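3.2 Gripper Setup and Upkeep

The handheld gripper and the arm-mounted gripper of the Feren cell share the same jaw geometry, so wear on one shows up as error on the other. Both were placed on a fixed upkeep schedule before data collection began in June. Jaw opening was zeroed against a Gallagher gauge block at the start of each session, and the pivot bolt was retightened after every 1000 closing cycles. Cups were presented on a raised white tray.

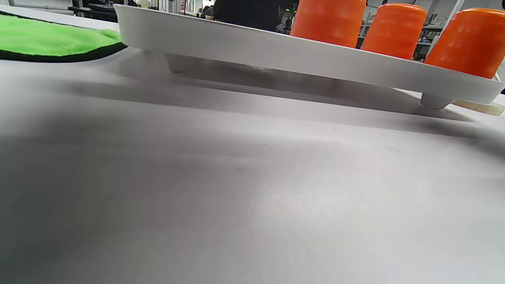 Figure 4. Tray with orange cups and green cloth on the work surface.

Tray height was left unchanged across the 11 sessions reported in this paper. When the tray was removed for cleaning, its position was restored from stored corner coordinates and checked with one slow approach at low speed. Sessions in which the check failed were restarted from the zeroing step.
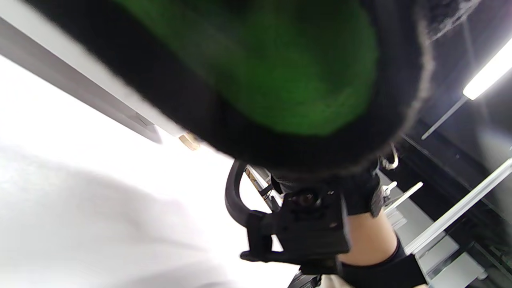 Cloth handling placed the heaviest demands on the mechanism. Lint collects in the pivot and raises closing friction, which the Zindance controller reads as early contact. The fabric used is fuzzy, with a green center and a black border, and it can hang over the bracket and the bolt during a lift. The pivot was therefore brushed out after every 17 cloth trials, and the jaw pads were wiped with a dry Duretti pad. Pads were replaced in pairs.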